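Workshop notebook, May 27, 2022
Cable box, second go

Right, so the charging drawer finally got the better of me. I went in for one lead for the Serrano lamp and came out with the whole lot hanging off my wrist like seaweed. It has been like that since January at least, when we moved everything over from the Luvevley bench and somebody (me, probably) just tipped the tray in and shut it.

I decided to sort them by what's on the end, because sorting by colour is useless when nearly everything we bought is the same minty green. Very pretty, completely hopeless! Black ones are easy. The peachy one is easy. The green ones you have to follow with a finger from plug to tip, and then lose your place, and start again.

Notes so far, before I forget:

Unplug the adapters from the round pink socket hub first. I always try to pull the leads out with the adapters still in and it only makes the knot tighter.

Keep the camera and its strap out of it. The strap weave catches on everything, and the thin cords round the bracket are a separate job. I'd put those in the Hunus case and not in the drawer at all.

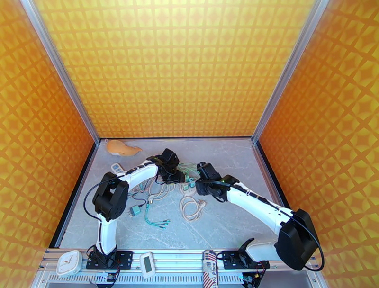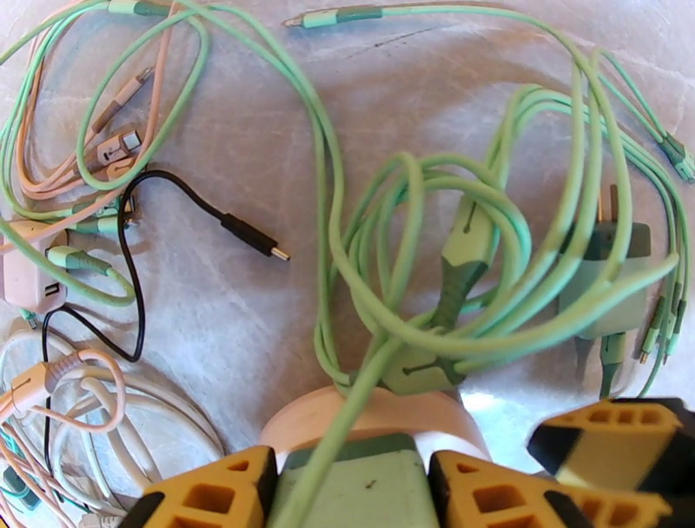
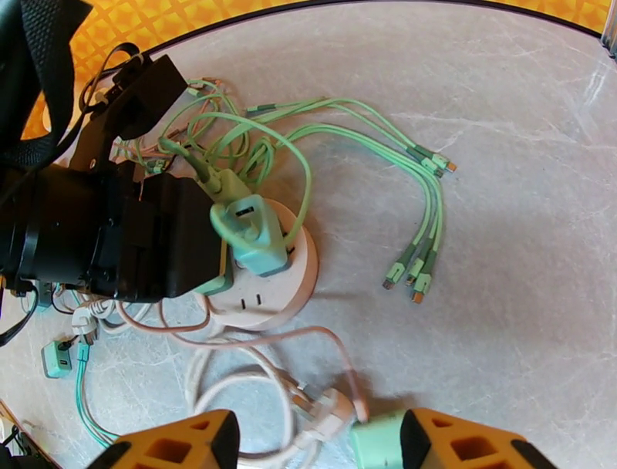
Photos: Sonden workshop

The leads with a whole bunch of connectors on one end are the real villains. Each tip hooks over a neighbouring loop and then the next one does the same. What worked best last time was a bit of paper tape round the bunch before touching anything else, so I'm doing that again. Tape is in the tin by the kettle, we're down to the last roll, please add it to the list.

I did look at buying new. The catalogue has a cable tidy with 40 little slots, order no. 717, and it looks lovely, but I don't think any of us would ever put a lead back in its slot. Going with shoe boxes again. Lids off, so people can see in.

One box for adapters and plugs, one for multi-tip leads, one for plain leads under 80 cm, and the long ones get a figure-of-eight and a hook on the back of the door. Anything with a bent tip goes in the blue bag for recycling.

Still to do: labels, test the adapters one at a time, find out which lead the Serrano lamp wants. I still haven't got it working, which was the whole point of opening the drawer.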